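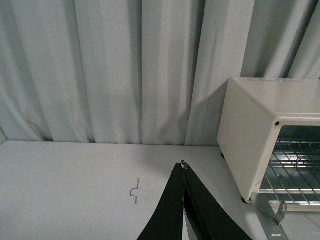 We've started our second season of spruce bark beetle trapping at the Flodau forest, and I want to tell you what we're up to out there, because I've been asked about it at every meeting I've gone to this winter. My name is Yulan Xue, and I run the field side of the work for Wikine, the small forest health group that Vilgot Nyberg and I set up after one too many summers of looking at brown treetops. I spend most of the cold months indoors sorting beetles, and I'm very ready to be back in my boots! The new season runs through November, and it's a good deal bigger than the first one.

FOR RELEASE 2/14/23

The question we're after is a pretty simple one to ask. When a windstorm knocks down spruce, how long does a landowner have before the beetles that breed in the fallen trees move over to the standing ones? Everybody in the business has an answer, and the answers don't match. Some foresters will tell you to get every downed stem out by early summer. Others leave them lying as bait, then haul them off once the bark is full of brood. Both camps have good stories to back them up (and I've heard all of them, some more than once), but I wanted numbers from our own stands, on our own soils, with our own weather.

So last year we put up 90 pheromone traps along the edges of old storm gaps at Flodau and checked them through the whole flight period. It was a lot of walking. We also peeled bark from the downed trees to look for galleries, which is a sticky and oddly satisfying job. The catches were patchy. Gaps facing south filled up early, the shady ones lagged behind, and a couple of spots we had all bet on gave us next to nothing. I'm not going to draw big conclusions from one year, and Vilgot would hide my car keys if I tried. It was enough to show us where to put our effort this time, though.

This season we're going up to 300 traps and adding a second site, the Komano tract, where the spruce is younger and mixed with birch. I'm really excited about Komano. The ground is wetter, the gaps are smaller, and the owners have kept careful notes on every bit of timber that's come out of there. We'll be comparing 11 gaps across the two forests. In half of each larger gap, the downed wood will be cleared before the beetles fly. In the other half it stays put until the first brood is well along, and then it goes too. The small gaps get one treatment or the other, picked by a draw out of Vilgot's hat.

We'll also be tracking standing trees near each gap. That means looking for boring dust at the base, pitch on the trunk, and needles dropping while they're still green, all of which show up well before the crown changes color. By the time you can see a red treetop from the road, the beetles have usually packed up and left, and cutting that tree won't do much for its neighbors.

"I'd like a landowner to be able to stand at the edge of a blowdown and know which gap to clean up first," says Vilgot, who handles our maps and data. "They can't get a crew into all of them at once. If we can help them choose, I'll be happy."

The Lindqvist sawmill is lending us a forwarder and a driver for the clearing work, and will buy the cleared wood at its regular rate, with the money going back to the landowners. I can't say enough about how much easier that makes our spring. Last year we were begging for machine time week by week, and the beetles don't wait for anybody's calendar.

If you own spruce near either forest, we'd love to hear from you, especially if you had trees come down over the winter. We're holding 2 field walks this year, one at Flodau just as the first beetles get moving and one at Komano later on, when there'll be brood to look at under the bark. They're free and open to anyone. Expect to be on your feet for roughly half a day. Bring lunch, something waterproof, and a pocketknife if you've got one. Dogs are fine on a leash, but please keep them away from the traps (the lures smell interesting, and they're a pain to replace).

One request for people who hike through: if you see a black slotted trap hanging from a post, please leave it alone, even if it looks crooked. They swing in the wind and that's fine. If one is on the ground or broken, take note of the number on its tag and let us know.

We'll send out trap counts during the flight period to everyone on our mailing list, raw and unpolished, so landowners can use them while they still matter. The full write-up will come after the traps are down and I'm back indoors with my tweezers.

To get on the list or sign up for a field walk, write to Yulan Xue or Vilgot Nyberg at Wikine. Reporters are welcome on the walks too, and I'm happy to talk beetles by phone pretty much any evening.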